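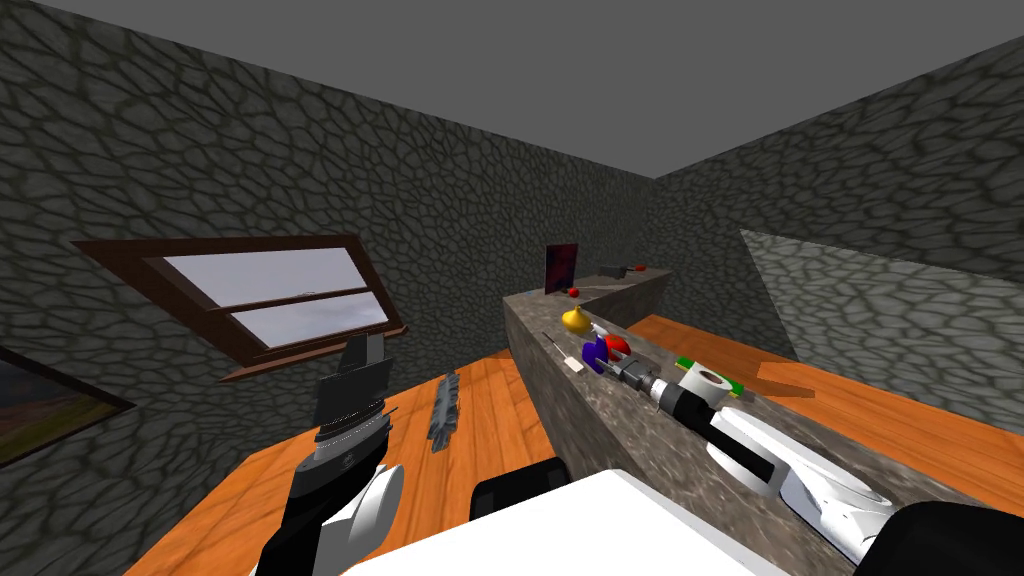

求助：老房子的石头墙，室内这一面用什么填缝？

furach_h　楼主
大家好，我的中文是后来学的，写得不对的地方请指出。
我们在Premano村买了一座旧石屋，八月开始住。厨房的三面墙是石头，上一任主人在八十年代用水泥填了缝。现在靠近地面的地方，石头表面一层一层地掉粉，水泥本身倒是很硬。我读了一些资料，说应该把水泥去掉，改用石灰砂浆。但是本地的师傅说没有必要，刷一层透明的密封漆就可以。
我的问题有三个：
一、水泥缝是不是一定要全部去掉？
二、石灰和沙的比例怎么定？
三、密封漆到底能不能用？
谢谢各位的耐心。

灰浆老陈皮
密封漆千万别刷。墙里的水汽本来就要找地方出去，水泥缝已经堵了一半，你再刷漆，等于把剩下一半也堵上。掉粉多半是盐分结晶顶出来的，漆膜一封，过两年整片起皮，到时候连漆带石头一起掉。
比例的话，内墙填缝我一般用一份石灰膏配三份沙，沙要洗干净的，粗细搭配。

山脚下的Garg
楼上说得太绝对了。我家在Garg，也是石墙，厨房那面刷了Wota的水性防尘漆，六年了没有问题。前提是墙要干。楼主先弄清楚墙湿不湿，再谈刷不刷。

灰浆老陈皮
回复 山脚下的Garg：你那面墙外面是院子还是土坡？背土的墙和不背土的墙是两回事。

山脚下的Garg
外面是走廊，不背土。这一点我承认。但是楼主也没有说他的墙背不背土啊。

furach_h　楼主
对不起，我应该先说明。三面墙里，北面的那一面背土，外面的地面比厨房地面高出很多。另外两面，一面朝院子，一面隔壁是储藏室。掉粉最严重的正是北面。
还有一件事我忘记写：窗台下面也有一小块掉粉，在朝院子的那面墙上。

半桶水
窗台下面那块先查窗台。看看外窗台有没有往外的坡度，底下有没有滴水槽。我家的窗台是平的，雨水顺着底面流回墙里，我填了两次缝都白填，后来在窗台底下开了一条槽才好。

石匠的女婿
说一下去水泥的问题。我岳父干了一辈子这个，他的原则是：松的一定去，紧的看情况。有的水泥咬得很死，用电镐硬打，石头的边全崩了，比不打还难看。圆的石头尤其麻烦，缝的形状不规则，工具伸不进去。
建议用手锤和窄錾子，从缝的中间下手，往两边挑，不要贴着石头的边敲。一天做不了多少，别着急。

灰浆老陈皮
同意手工。但背土那面我还是主张全去，留一半没有意义。

石匠的女婿
回复 灰浆老陈皮：背土那面的关键在外面。外面不挖排水沟，里面用什么灰都会潮。我宁可他把力气先花在外面。

灰浆老陈皮
这个我不反对，外面排水第一，里面的缝第二。

furach_h　楼主
谢谢大家，我学到很多。请让我总结一下，看我理解得对不对：先在北面外边挖沟做排水，等墙慢慢干；然后用手工去掉水泥，至少北面全部去掉；最后用石灰砂浆填缝。密封漆先不考虑。
还想请问，我在Furach的建材店看到一种袋装的水硬性石灰，店员说比石灰膏容易用。两种有什么分别？一袋的价钱是200，我觉得有点贵。

半桶水
水硬性石灰遇水就开始硬，对新手友好一些，天气凉的时候也能做。石灰膏要靠空气慢慢硬，得一直保湿，急不得。200一袋不算离谱，看多少公斤。另外要看包装，有些写着“石灰砂浆”，里面掺了水泥，买的时候看成分。

灰浆老陈皮
背土的墙用水硬性的可以，选强度最低的那一档。我前面说的一比三是石灰膏的比例，袋装的照包装上写的来，不要混用。
缝先用水喷湿，深的分层填，一次不要超过2厘米。等表面能用指甲划出印子，再用硬毛刷轻轻拍，把石头露出来。

山脚下的Garg
缝的颜色也提醒一句：石灰干了以后比湿的时候浅很多。我岳母家那面灰石头，填完缝白得刺眼，像画了一张网。先在角落试一小块，等干透了再看。想深一点就换深色的沙，别往里加色粉。

石匠的女婿
颜色这个各有所好。我觉得缝比石头深才好看，石头一块一块很清楚。我岳父正好相反，他说缝应该让人看不见。

读图的猫
插一句，排水沟挖的时候别挖到墙基下面去。老房子的基础常常很浅，有的就是几块大石头放在土上。分段挖，挖一段填一段碎石，不要整条沟敞着过雨季。

furach_h　楼主
这个提醒非常重要，我原来真的打算一次挖完。北面大约100厘米深才到厨房地面的高度，我先请人看一看基础，再决定怎么分段。
袋装石灰我问过了，是25公斤，成分里没有水泥。我先买一袋，在储藏室那面墙的角落试。

半桶水
试的那块写上日期和沙的种类，不然过一个月你自己也忘了哪块是哪块。

山脚下的Garg
你要是不嫌远，我这里还剩小半堆洗过的河沙，偏灰色，来拉就是。

furach_h　楼主
太感谢了，已经给您发了私信。沟挖好以后我再回来报告。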